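Props and Small Spaces - handout 4
Soft goods, walls, things that stick to walls
Notes by Amra Kovačević, read with Kasska reader ch. 3 (the short version, not the long one)

Bring: tape measure, pencil, your box plan from last time. Phones ok for photos of your own work.

1. Where we got to

Last session was floors. Most of you did a board floor, a few did painted card. Both fine. Marks came back lower than I wanted on edges - people stop the floor exactly where the wall begins and then the wall moves a little and there's a gap. Run the floor under. Always a bit more floor than you need.

Catinca Roman's group still owes me a plan with measurements on it. A drawing without measurements is a nice drawing.

2. Draping a small set

Draped walls vs. built walls. Built = stiff, flat, slow, you can nail to it. Draped = quick, cheap, you can take it home in a bag. For a children's corner, a shop window, a reading nook or a puppet booth, drape nearly always wins on time.

Words you need:
Return - the side piece that comes forward from the back wall
Seam - where two pieces meet, whether sewn or only touching
Heading - the top edge, the part that carries the weight
Swag - when the heading droops between two fixings. Sometimes wanted. Mostly not.
Belly - when the cloth bows out from the wall in the middle

Black is the default for a reason we did in week one (light, shadows, go back to your notes). Drawback is that black shows lint and every fold from the packet. Iron on the back side, low heat, test a corner first. Steam works on cotton. Polyester, be careful, it goes shiny and stays shiny.

Cutting: width of wall plus a hand at each side. Height plus hem. If you are covering two walls you have a choice, one long piece bent round the corner or two pieces meeting in it. One piece looks cleaner but the corner goes soft and round. Two pieces gives you a crisp line if you close it properly.

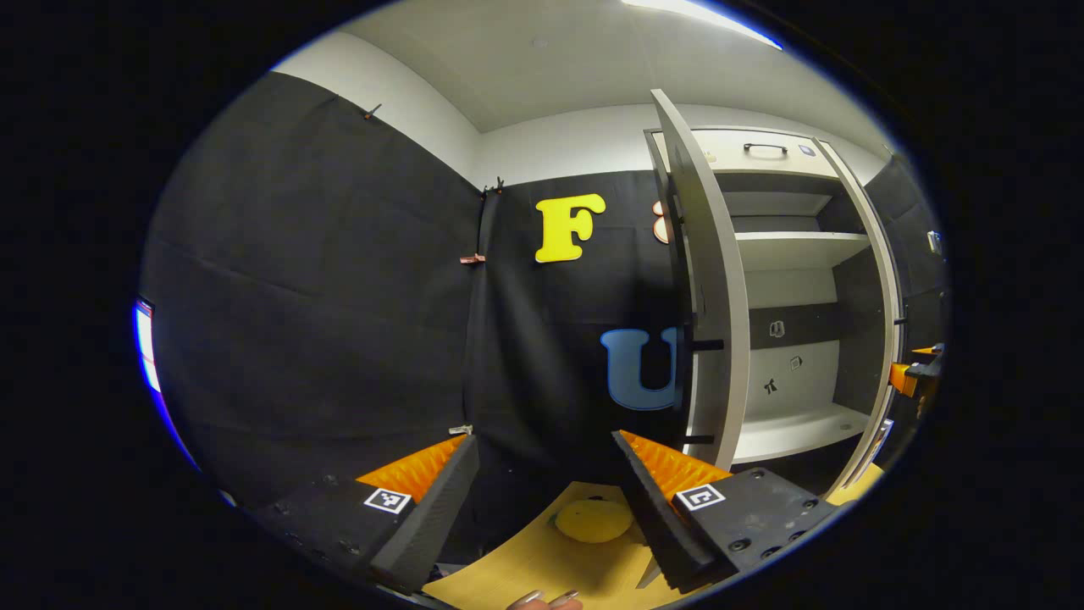

Corners are where most drapes fail so spend your time there. Fix the top first, then work down, pulling gently toward the floor as you go. Pins are slow and they leave holes. Clips are better for anything temporary. Look at how the black cloth is held: one clip on the top edge at the left, the other three going down the corner seam, top, partway, then a small pale one near the bottom. So the seam gets most of the hardware. The left wall still curves, which you may or may not want. It also has creases and fold lines, faint ones, and on a set seen from across a room I would let that go. Up close, iron it. For your exercise I want the seam closed top to bottom and you can be relaxed about the rest.

Clip types, quick:
Bulldog - strong, heavy, shows
Small spring clip - fine for light cotton, slips on anything slick
Clothespin - ok for a mock-up, not for handing in
Binder clip - take the handles off after and it almost disapears
Color matters less than people think but if it's toward the audience, black it out with a marker or tape.

3. Letters on cloth

Foam letters are what most of you will use. Light, bright, and a fabric wall can carry them without sagging if the heading is tight. The yellow F and light blue U on the back wall in the photo are good colors for black, both read right away. Dark red or navy would sink. Purple is a maybe, try it under your own lamp before you commit.

Fixing:
- double sided tape, ok on smooth cotton, bad on anything fuzzy
- hook side of self-stick hook and loop, grips some fabrics on its own, test
- two or three stitches through the back of the foam, slowest, never falls off
- hot glue no. It goes through thin cloth and then the cloth is ruined.

Spacing. Don't measure letter edge to letter edge and call it even. Round letters need to sit closer than straight ones or the word breaks up. Lay the whole word out on the floor, stand back, squint. Move things. Then fix the middle letter first and work out to both ends. If you start at the left you will run out of wall, everyone does it once.

A staggered line, one letter high and the next lower, is fine for kids' sets and looks lively. But make the steps on purpose. A letter that is only slightly lower looks like it slipped.

Check sight lines too. In the photo the U is partly behind the open door of the cabinet, so from that angle you get the left part of the letter only. Doors, shelves, a lamp, a tall chair - walk the whole room, open everything that opens, then decide where the word goes. Prodromos asked in class if you can just keep the door shut. You can, until someone needs what's in the cabinet.

4. Soft props

Foam balls, sponges, felt fruit, stuffed anything. Question to ask first: is it handled or only looked at? Handled props need washing or replacing, so buy doubles. Looked-at props need to hold their shape.

Yellow on a pale wood board is a weak contrast, same family of color. It reads because of the round shape more than the color. If the object matters to the story either change the board (gray cloth, dark tray) or change the object. If it's just dressing leave it.

Cheap foam flattens. Store loose, nothing on top. Do not vacuum bag foam, Ntombi Mahlangu tried it for her puppet box and got back a set of pancakes.

5. Budget sheet

Use the Plesetent form, the one page version. Columns are item, bought or borrowed, cost, where it goes after. Last column gets skipped and it's worth points.

Stock room codes for this unit:
576 - black cotton, wide roll
754 - mixed clips, tin
1,552 - foam letters, bag (sort them before you give them back please)

Sign out in the Tzanetos binder by the door. Max 2 items per group at a time. If the roll is out ask Kalliopi Konstantinidis, she has the offcuts and the offcuts are plenty for a box this size.

6. Exercise, in class

Groups as before. You have a table top, a corner, and one hour.

a) Cover both sides of the corner in cloth. Seam closed.
b) Put up a short word, your choice, keep it clean. Minimum contrast: I can read it from the door.
c) Place one soft prop on the floor board so that it is seen from a seated position AND a standing one.
d) Take it all down, fold, clips back in the tin.

Part d counts. Fold along the old lines, not new ones, or next time there are twice as many to iron out.

Write up half a page. Say what you changed after the first try. I don't need to hear it all went well.

7. Reading for next time

Kasska ch. 4, lamps and small lights, skip the section on gels. Also the Mutent leaflet on fire-safe fabric, it is dull and you have to know it, there will be a quick check at the start. Finished boxes are due in April, exact time goes on the board when I have the room.

Office hour 3 pm, same room. Knock loudly, the fan is on.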